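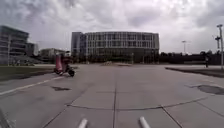 ## 3.2 Plot layout and feeding value

Winter lupin was sown at Skoltum and Claneck, 276 plots in all, 30 cm rows. Two seed rates, two harvest dates. Weeds hand pulled in the first year only — a weakness, see 4.1. Claneck lay wet through August and the late cut there slipped, so moisture at harvest is not comparable bewteen sites.

Crude protein held up well at both. Oil lower than expected at Skoltum. Grain was rolled, not toasted, and fed to finishing lambs as part replacement for bought-in rapeseed meal. Intakes fine after a slow start. Alkaloids checked per batch; the variety Meltance stayed under the limit, Dong did not in the late cut and was left out of the ration. Costs are for on-farm use only, haulage excluded. 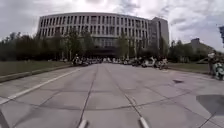
**Figure 2.** Paved road and curved office building.

Seed rate had little affect on protein. Yield differences are taken up in the next section.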